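## Section 7. Towels, Mats and Clothing in the Sleeping Room

This section applies to all single sleeping rooms in the Olivares and Kaster houses. It should be read together with Section 6 (Laundry Collection). Questions about the wording may be sent to Noemi Rizzi at the Bavon housing office.

### 7.1 Before You Begin

1. Wash and dry your hands.
2. Clear the floor on both sides of the bed so that you can reach the far edge without stepping over anything.
3. Open the window, if the room has one, or leave the door open.
4. Take one towel at a time. Hold it by a corner or a short edge, lift it until the lower end is clear of the floor, and let the folds drop open.

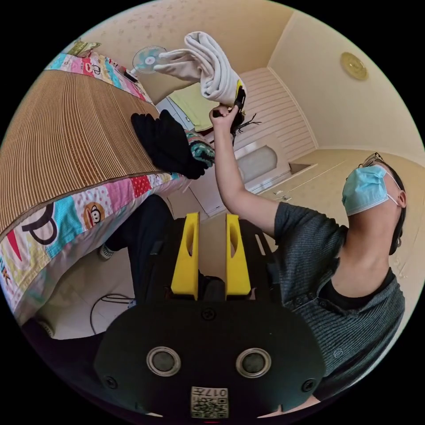 5. Check both faces of the towel for stains, pulled threads and damp patches. A towel that is damp goes to the drying line and must not be laid on the bed.
6. Shake the towel once, gently, away from your face.

**Note:** A face mask is recommended for anyone who is sensitive to lint. Masks are kept with the cleaning supplies on each floor.

### 7.2 Setting the Summer Mat

The summer mat is issued in May and collected at the end of August. It goes over the fitted or flat sheet and is never placed directly on the mattress.

1. Smooth the sheet from the wall side toward you. Residents may use their own sheets, in any color or pattern.
2. Unroll the mat with the smoother face up. Leave an equal margin of sheet at the front and at the wall.
3. Press along the edges with the flat of your hand. If an edge lifts, roll the mat the opposite way for a few minutes and try again.
4. Wipe the mat with a cloth that has been wrung out well, and let it dry in place for about 50 minutes.

**Caution:** Do not fold the mat across its width. Folded strips crack and the broken ends can scratch the skin. Cracked mats must be returned to the Ukari storeroom — do not tape them.

### 7.3 Sorting What Is on the Bed

Items left on the bed are to be sorted in the order given here.

1. Move the pillow to one side and lay it flat.
2. Pick up the towel. If it is twisted or bunched at one end, loosen that end first, then draw the rest toward you.
3. Fold the towel in half lengthwise, then in thirds.
4. Set aside small personal items, such as toys or pouches, before you touch the clothing. They are easily rolled up inside a larger piece and lost.
5. Lift dark clothing one piece at a time and look underneath. Cloths and other small pieces are often found at the bottom of a pile.
6. Place clean clothing on the shelf and worn clothing in the laundry bag. Dark items are bagged apart from white towels.

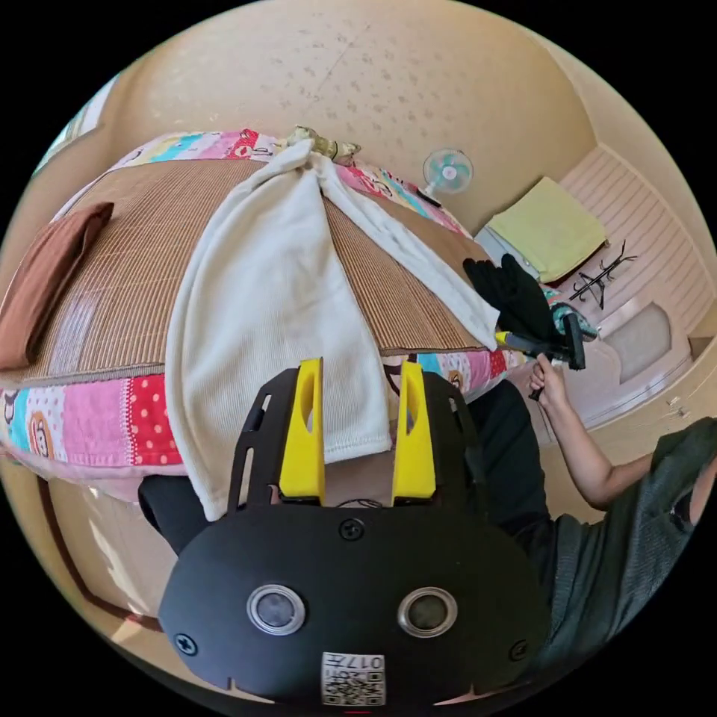
*Reading time for this section: 3 minutes*

**Note:** A towel may be spread over the mat for short periods, for example when a resident wishes to lie down after washing. It should be removed afterward so that air can reach the mat.

### 7.4 Finishing

1. Return the pillow to the head of the bed.
2. Hang the folded towel over the rail. It should not touch the wall, particularly where the paint is spotted or marked.
3. Report any new marks on the wall using Form 52, available at the front desk.
4. Check the floor along the front edge of the bed for fallen items.

### 7.5 Replacement

| Item | Condition for replacement | Where to return it |
|---|---|---|
| Towel | Holes, frayed hem, permanent stains | Laundry counter |
| Summer mat | Cracked or loose strips | Ukari storeroom |
| Pillow | Flattened or torn | Laundry counter |

Returned items are exchanged one for one. The laundry counter closes at 4:30 p.m. — items brought later are held overnight at the front desk and exchanged the next morning.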